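Ticket: base keeps turning after it has the blue can lined up
Opened by: Nasrin Hassanpour
Status: open

Great news first – pickup runs in the sim are working way better since October! The odd part is the approach. It finds the blue can on the open floor, then drifts right and times out at 2,000 steps.

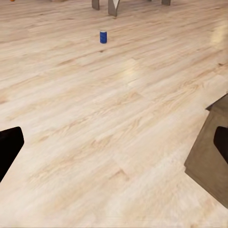 I tried a smaller turn gain and got one finish at 1,045 steps, which made my whole evening. Same seed again, timeout again.

Houshang Talebi replied, 4:40 pm:
Love this bug. Try the orange target with the same gain and send me the log.
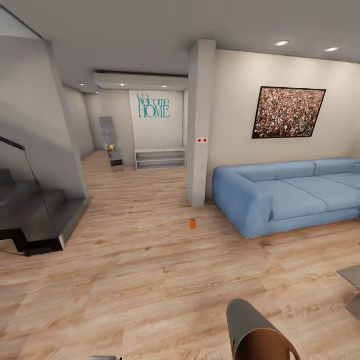 Totness Robotics Club – Sim Team

Nasrin: Orange finished at 1,001 steps!! So the gain is fine – I think it's the color threshold on blue. Testing that next.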